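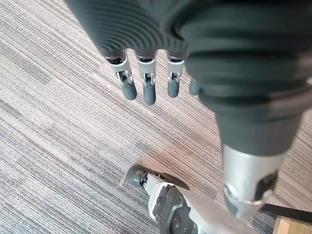
**铰链**（也叫合页、活页）是一种连接两个物体的机械零件，它允许这两个物体围绕同一条轴线作相对的转动，同时限制其他方向的移动。门、窗、箱盖、柜门、眼镜、折叠桌和钢琴的盖子都使用铰链。在中文里，“合页”多指由两块金属片组成的、装在门窗上面的那一种，“铰链”的意思比较宽，也包括家具里面的弹簧式产品和工程结构里的铰接点。两个词在日常说话中常常互相代替，五金店的标签上也不统一。

## 名称

“铰”字原来和剪刀有关系，古时候称剪刀为“铰刀”，在一些方言里“铰”到今天还是“剪”的意思。剪刀的两片刀刃围绕一个轴心开合，这个字后来用于能够开合的连接，意思上比较容易理解。“合页”的“页”指像书页一样的两块薄片，所以有人也写作“活页”，但是“活页”同时指可以拆下来的纸张，在文具行业容易发生误会，技术文件一般避免使用。

英语的 hinge 和动词 hang（悬挂）同一个来源，因为门是“挂”在铰链上面的。拉丁语的 cardo 指门的转轴，罗马人测量土地和规划城市时，也把南北方向的主要街道叫作 cardo。形容词 cardinal（主要的、基本的）就是从这个词来的。

## 历史

### 门枢

最早的门没有现在意义的铰链。人们在门扇的一侧留出上下两个凸出的圆柱，下面的圆柱放在石头或木头的凹坑里，上面的圆柱穿过门框上的孔，门就可以转动。这种结构叫门枢，承受下面圆柱的石头在中国叫门臼或者海窝。有的门臼和门枕石做成一体，门枕石在门外的部分雕刻成鼓形或者方形，里面的部分则承受门扇的重量。

成语“户枢不蠹”说的就是这个零件：经常转动的门轴不会被虫子蛀坏。这句话出自《吕氏春秋》，原文是“流水不腐，户枢不蠹，动也”。

门枢的优点是受力直接，门扇的重量几乎全部传到地面，门框只需要保持方向。缺点是下面的凹坑容易积灰和积水，木头的轴磨损以后门会下沉，更换的时候常常要把整个门扇抬下来。古代的两河流域和埃及也使用同样的原理，考古工作者在那里的建筑遗址中找到过石头的门臼。

### 金属铰链

金属铰链在很早的时候已经用于小件物品，例如首饰盒、胸针和折叠的家具。中世纪的欧洲，铁匠为教堂的大门打造很长的带状铰链，铁条横过门板，一方面连接转轴，另一方面把几块木板固定在一起。铁条的末端常常分开成卷曲的枝叶形状。巴黎圣母院西面的大门保留着很有名的例子。

中国明代和清代的硬木家具上，合页多用黄铜或者白铜制造，外形有圆形、方形、如意形等。安装方法有两种：一种把铜片放在木头表面，叫明装；另一种先在木头上挖去和铜片同样厚度的一层，使铜片和木面齐平，叫卧槽平镶。第二种方法费工夫比较多，对铜片厚度的要求也更严格。

### 工业生产

十八世纪后期，英国出现了用铸铁制造的对接铰链，价格比手工锻造的便宜，很快进入普通住宅。十九世纪冲压机器普及以后，人们用钢板冲出页片，再把边缘卷成管状，这个基本做法一直保留到现在。二十世纪，适合板式家具的杯状铰链在欧洲发展起来，柜门关闭以后从外面看不见金属零件，家具的外观因此有了明显的改变。

## 结构

一个普通的对接合页包含下面的部分：

- **页片**：固定在门扇或者门框上的平板，上面有螺丝孔，孔的边缘通常做成锥形，使螺丝头沉下去。
- **管节**：页片边缘卷成的短管，两边的管节互相交错，排成一条直线。
- **销轴**：穿过全部管节的圆棒，是转动的中心。有的可以取出，有的两端铆死。
- **垫圈或轴承**：放在管节之间，减少磨损，质量较好的产品使用滚珠轴承。
- **端帽**：装在销轴的两端，有的只有装饰作用，有的用来防止销轴滑出来。

管节的数目多为奇数，这样其中一个页片在两端都有管节，销轴的受力比较对称。

## 类型

### 对接合页

两块页片在门关闭时面对面合在一起，只有管节露在外面。这是住宅木门最常用的类型。如果需要经常卸下门扇，可以选择抽芯合页，拔出销轴即可分开。外开的门使用抽芯合页时，销轴在门外，安全性较差，应当选择销轴不能拔出的类型，或者带有防拆凸点的类型。

### 子母合页

小的页片正好可以放进大页片中间的空缺，关闭时两片处在同一个平面，总厚度只有一片。安装时不需要在门上开槽，所以装修工人喜欢使用。它的承重能力比同样尺寸的对接合页低，不适合很重的实木门。

### 脱卸合页

由上下两半组成，上半套在下半的销轴上，把门扇向上抬就可以取下。这种合页分左右方向，购买之前要确认门的开启方向。

### 长条合页

又叫钢琴合页，页片窄而长，沿着盖板的全长安装，把力量分散到许多小螺丝上。除了钢琴的键盘盖，工具箱和长凳的盖板也使用它。

### 杯状铰链

一端是圆形的杯，压进门板背面预先钻好的圆孔，另一端是铰臂，固定在柜体侧板的底座上。底座上的螺丝可以在几个方向微调门板的位置。按照门板和侧板的关系，它分为全盖、半盖和内嵌，业内又叫直臂、中弯和大弯。近年的产品多数带有阻尼，门板接近关闭的时候速度自动变慢。

### 弹簧合页

管节内部有扭转弹簧，门打开以后能够自己关上。双向弹簧合页可以让门向里外两个方向开，餐馆的厨房和医院的走廊都有这样的门。

### 薄膜铰链

用同一块塑料制成，连接处做得很薄，可以反复弯折。洗发水瓶的翻盖就是常见的薄膜铰链。聚丙烯的耐弯折性能很好，是这一类产品的主要材料。

### 隐藏合页

整个机构埋在门扇和门框的厚度里面，门关上以后两面都看不见。它的内部是多个互相交叉的连杆，加工的精度要求高，价格也明显高于普通合页。

## 材料

低碳钢价格低，容易冲压，但是需要镀锌、镀镍或者喷涂来防锈。不锈钢适合浴室、厨房和海边的建筑，其中含钼的牌号对盐分的抵抗力更好。黄铜不生铁锈，转动时声音小，颜色会随着时间变深，有的使用者喜欢这种变化，有的则会定期擦亮。铝合金重量轻，多用于铝门窗。锌合金适合压铸复杂的形状，但比较脆，受到冲击容易断裂。

不同金属直接接触并且遇到水分时，会发生电化学腐蚀。因此，黄铜合页应当用黄铜螺丝固定，橡木中的单宁酸会使钢螺丝周围的木头变黑，这也是橡木门较多使用黄铜或者不锈钢配件的原因。

## 受力和安装

门扇的重量作用在它的重心，而支撑点在一侧，所以上面的合页受到向外的拉力，下面的合页受到向里的压力。门越宽，拉力越大；上下合页的距离越远，拉力越小。中间的合页在正常情况下承担的重量不多，主要作用是防止门扇在长度方向变形。有的木工把第三个合页安装在靠近上面的位置，用来分担拉力，这两种做法都可以见到。

Skildale 的木工学校使用一本教材，作者是 Montri Thongsuk 和 Nantana Petchrat。书中用一扇厚度 44 毫米的实木外门作为练习，要求学生先在门扇上画线，再用凿子开槽，最后把门靠到门框上转移位置。教材特别说明，槽的深度应当等于页片的厚度：太浅，门缝会过大；太深，门关到最后会被合页顶住，工人称这个现象为“憋门”。如果已经挖深，可以在页片下面垫一层硬纸板或者薄木片。

各个合页的销轴必须在同一条直线上。只要有一个偏离，转动时管节就会互相挤压，产生响声，时间长了螺丝也会松动。

对于刨花板和密度板，普通木螺丝的抓力不够，应当使用专门的粗牙螺丝，或者预先埋入塑料膨胀件。螺丝孔已经损坏的，可以把涂了胶的小木棒塞进孔里，等胶干了以后重新钻孔。

## 维护与常见问题

**响声。** 原因多数是缺少润滑，或者管节之间进了灰尘。把销轴取出，擦干净，涂上薄薄一层润滑脂即可。很稀的油见效快，但容易流走，并且会粘住灰尘。石墨粉也有效，不过它是黑色的，可能弄脏浅色的门。

**下沉。** 门的下角碰到地面或者门框，首先应当检查上面合页的螺丝。可以把其中一颗换成更长的螺丝，使它穿过门框进入后面的墙体木料。

**自己打开或关闭。** 说明销轴的直线不垂直。改变其中一个合页的垫片厚度，可以纠正轻微的偏差。

**生锈。** 轻微的锈迹用细钢丝绒去除，然后上油。如果管节已经锈透，不应继续使用。

## 收藏与研究

旧铰链是建筑史研究的辅助材料。钉子和螺丝的形状、铁的锻打痕迹、页片的轮廓，都能够帮助判断一扇门的年代，不过门和铰链常常被后人重新搭配，只依靠铰链来断代并不可靠。

Hudec 的地方博物馆收藏有一批农舍和谷仓的铁铰链，由 Surachet Paisan 整理成目录。目录按照末端的形状分类，而不按照年代，原因是多数藏品来自拆除的建筑，没有留下准确的记录。其中最长的一件带状铰链来自 Esley 的一座磨坊，销轴直径 16 毫米，铁条上仍然保留着手工打制的方钉。Nattawut Tanasarn 后来撰文对目录中的分类提出意见，认为“豆形”和“心形”的界线不够清楚，同一个铁匠可能两种都做。

## 其他含义

双壳类动物的两片贝壳在背部相连，这个部位叫铰合部，里面有互相咬合的铰合齿，铰合齿的形状是分类的重要根据。控制贝壳张开的是有弹性的韧带，使它关闭的是闭壳肌。

在解剖学中，肘关节中肱骨和尺骨之间的部分属于屈戌关节，主要在一个平面内弯曲和伸直。“屈戌”本来是门窗、箱柜上的搭扣或环纽，医学借用了这个五金方面的旧词。手指的指间关节也属于这一类。

结构力学把能够传递力、但是不传递弯矩的连接称为“铰”。三铰拱在两个支座和拱顶各有一个铰，温度变化或者支座轻微沉降时，不会因此产生附加的内力。

集邮的人把用来将邮票贴在册页上的小纸片叫作“胶水纸”，英语的名称是 stamp hinge，意思为邮票铰链，它对折以后一面粘邮票，一面粘册页，邮票可以翻起来看背面。

## 参见

- 门枕石
- 门锁
- 转轴
- 滚珠轴承
- 明式家具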